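Mimik (workplace system)

Print this article | E-mail this article
Shares: 12 | Comments: 4

Mimik is a two-armed robot system sold by Hägglund for kitchens, canteens and small packing rooms. It is taught by showing: a worker moves the arms through a task by hand or with a pair of handles, and the system later tries to repeat the task by itself. The maker describes it as a helper for repetitive work. Its best-known place of use is the staff canteen at Plusemum, a contract caterer, where it has been on trial since February. The trial is often quoted in trade talks as proof that kitchen work can be automated. The record supports a smaller claim.

Contents of the trial

Plusemum runs a central kitchen that sends meals to several office buildings. The company had trouble filling its early shift and signed with Hägglund for one Mimik unit, with training and repairs handled by a third firm, Melteck. The announcement promised that the unit would take over "routine handling" at the serving end. It did not say which handling, and the phrase has been stretched ever since to cover whatever the arms were doing that month.

In practice the unit has stayed in a side room. It has never worked on the serving line during service. The work given to it consists of short tasks with a few objects on a table: opening and closing a cooker, moving a dish, picking up one item of food or a stand-in for one. Staff teach the task, the unit practices it, and Melteck keeps the recordings. Plusemum calls this the preparation stage. No date has been given for the stage after it.

Effect on jobs

Before the trial the early shift had two kitchen assistants and a lead. Plusemum says that no one has been let go because of the machine, and no evidence has come up to the contrary. But one assistant post was left open when its holder moved away, and the work of that post was shared among the people who remained. The company's newsletter listed the open post as a saving made possible by automation. The unit, at that time, was not doing any of the work in question.

The clearest change has been a new kind of task. Assistants now spend part of the shift in the side room, guiding the arms, resetting the table between attempts and marking each attempt as good or bad. Thư Võ, the lead on the early shift, wrote in a note to management that her team had "gained a trainee that never gets promoted to the line." She asked for teaching time to be paid at a higher rate, as it is skilled work and uses what the assistants know about handling food and pans. Plusemum agreed to a flat payment of 500 for each assistant for the length of the trial, and turned down a change of job title.

A second change concerns pace. Attempts are logged with a start and a stop time, so the hours of those who teach are logged as well. Võ's note objected to this, and the logs are now kept without names. With a team this small, leaving off the names does not hide very much.

Claims and figures

Hägglund's brochure for the Plusemum trial gives 2987 completed attempts. The number is correct as far as the logs go, but "completed" in the brochure means that the attempt ran to its end without being stopped by a person. It says nothing about whether the cooker was left open, or whether the dish arrived where it should. Aigars Ķēniņš, an engineer at Melteck, went through the same logs using the marks the assistants had given, and found 923 attempts marked good. His summary was passed around inside both firms and later put on Melteck's site, dated 10/08/2021. Hägglund replied that early attempts should be left out of any fair reading. It has not issued a count that leaves them out.

Ķēniņš also pointed out that the tasks were uneven. A run in which one arm moves one dish is logged in the same way as a run that needs both arms. Adding them together gives a large number and tells a kitchen manager little. He suggested a fixed test of 500 attempts at a single task, with no teaching in between, marked by someone outside the three firms. The test has not been held.

Setting and equipment

The arms are mounted at the back of a table and reach forward over it, each ending in a black two-fingered gripper. Tape on the tabletop divides it into cells. Assistants say that laying the tape was the first thing they were asked to do and that they have redone parts of it several times. The dishes used in teaching are light and few, well short of what a real shift handles. Steam, grease, wet hands and people walking past are all left out.

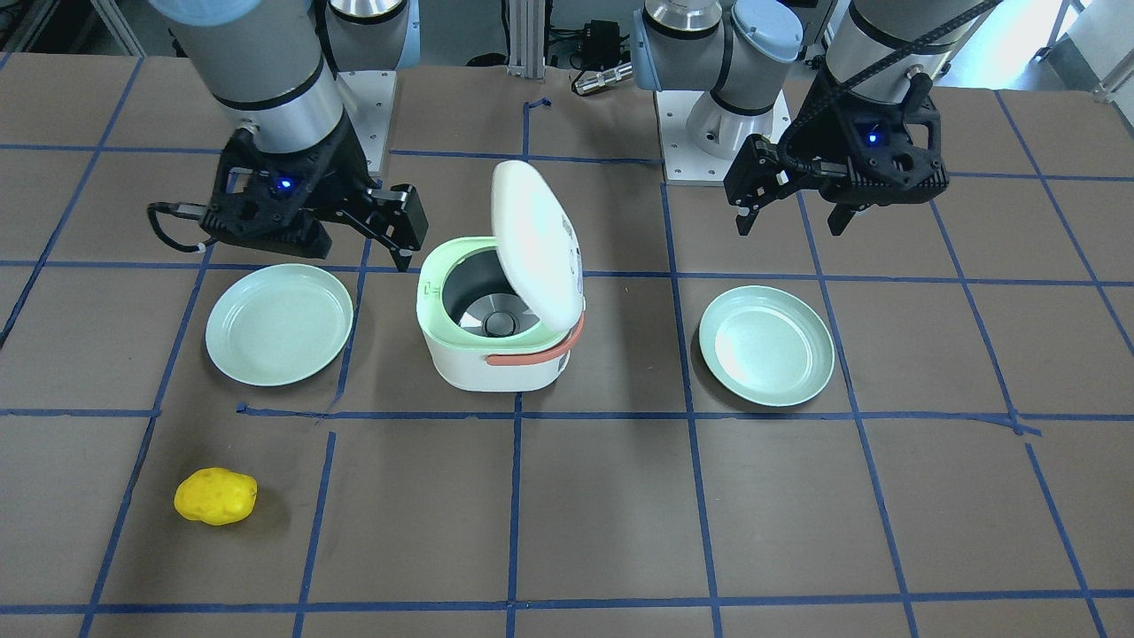

A Mimik unit at the teaching table, with the rice cooker open between two mint-green plates. The potato at lower left is a toy.

Critics of the trial return often to this gap. A table with two plates on it can be a sensible place to begin, and Melteck has always described it in those terms. The trouble lies with the sales material, which moves from the table to "the modern kitchen" in one sentence. Võ's note makes the same point in a plainer way: on the line, the cooker is larger, the lid is hot and someone is waiting.

Supporters answer that the heavy and dull parts of the work are worth automating even if it takes years, and that sore wrists and early starts are real costs. Few of the assistants disagree. What they dispute is whether this trial has lifted any of that load so far, and on that question Plusemum has offered no figures.

Current status

The contract was extended once, with the same unit and the same team. Under the new terms the assistants can refuse a teaching session when the kitchen is short of people, a clause they asked for. It has been used often. The open assistant post has still not been filled.

Related articles
Hägglund
Melteck
Plusemum
Teaching by demonstration
Shift work in catering
Job titles and pay in contract kitchens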